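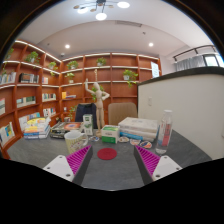 ## Mugs, rings and tea stains

Quick ones from the Ternley kitchen, typed between jobs.

- Brown ring inside a mug – bicarb, damp cloth, rub. Rinse twice or the next brew tastes of it.
- Printed mugs: soft sponge only. No scourers, they take the pattern off in a month.
- White heat mark on a wood table. Dab of plain mayonnaise, leave overnight, wipe. Marjorie Bloxham swears by it, I've had it work on 2 tables out of 3.
- Felt coasters go in the wash at 30, cork ones definately don't.

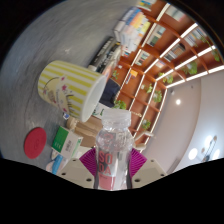 - Flasks that smell: spoonful of rice, warm water, lid on, shake hard. Leave the lid off after. Always.
- Limescale in the kettle – half vinegar half water, an hour, then boil it clean and chuck that water away.
- Sticky label glue. Cooking oil first, then washing up liquid. Hairdryer if its really stuck.

More in April, mostly ovens.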